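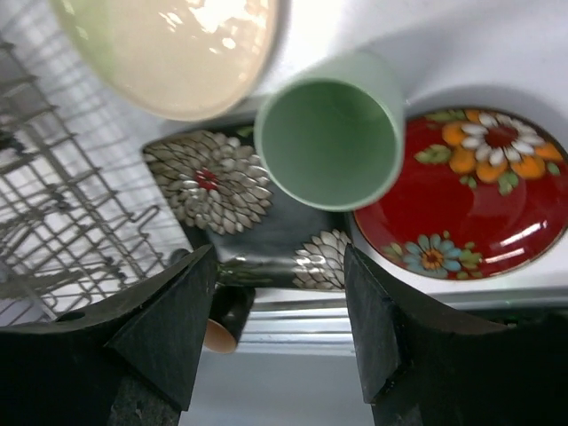
Mint-green cup and floral red plate with other pieces from the Nutis tableware collection.

Search this site
Enter keywords
Go

NUTIS OPENS TABLEWARE LENDING COLLECTION IN GRUTVILLE

GRUTVILLE, Jun 6, 2018 – Nutis has today opened a tableware lending collection at the Vullholm Centre, giving local households, clubs and neighbourhood groups access to bowls, plates, cups and serving pieces for family meals and small functions.

The collection comprises 2333 pieces, acquired from household donations and from the former Šimko function rooms. Borrowers may take pieces home for up to seven days at no charge. A refundable deposit applies to larger orders.

Nutis General Manager Bernadette Tillman said the collection had been organised to suit the way people in Grutville entertain.

"Most residents have enough crockery for an ordinary weeknight, and then find themselves short when the relatives arrive," Ms Tillman said. "Hiring from a commercial caterer usually means a minimum order and a great deal of plain white. We wanted residents to be able to borrow a handful of pieces, with some colour among them, and bring them back the following week."

The collection is deliberately mixed. Plain glazed bowls are shelved with decorated plates, and borrowers are encouraged to combine patterns. Floral designs are well represented, among them a deep crimson plate with a gold-toned rim and painted flowers, and black ware decorated with large white chrysanthemums. Plainer pieces include a pale mint-green cup and a cream bowl.

"The chrysanthemum pattern has drawn a good deal of interest from our own staff," Ms Tillman said. "It has been requested for two birthday lunches already, and we expect it to be booked well ahead for December."

The black ware carries layered cream and white petals outlined in fine dark lines, with small red dots at the centre of the bloom. Its glossy finish sits comfortably beside the plain cream bowl, and Nutis suggests the pairing for borrowers who would like one decorated piece on an otherwise simple table. 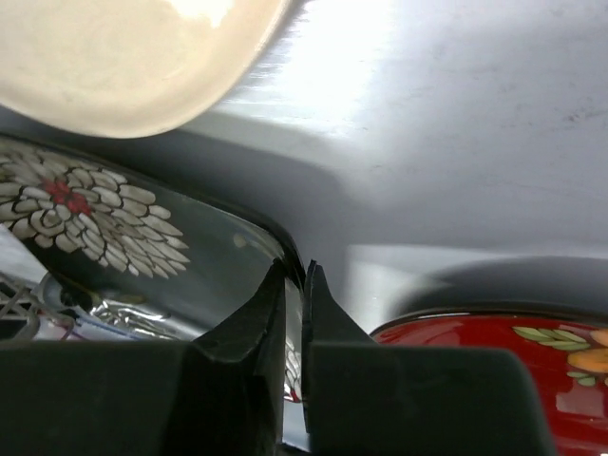

Borrowing and returns

Pieces may be reserved in person at the Vullholm Centre service counter. Borrowers will need proof of a Grutville address and will be asked to sign a loan form listing each item.

All pieces are to be returned clean and dry. Glazed and painted items should be washed by hand with a soft cloth, and abrasive scourers should not be used on decorated surfaces. Chips or cracks should be reported at the counter on return. Accidental damage to a single piece will not normally affect the deposit.

Donations

Nutis continues to accept household tableware in sound condition. Incomplete sets and single pieces are welcome. Glass ovenware and cutlery cannot be accepted at present. Donors with more than two cartons are asked to arrange a delivery time with the service counter beforehand.

Media enquiries: Nutis Communications, Vullholm Centre, Grutville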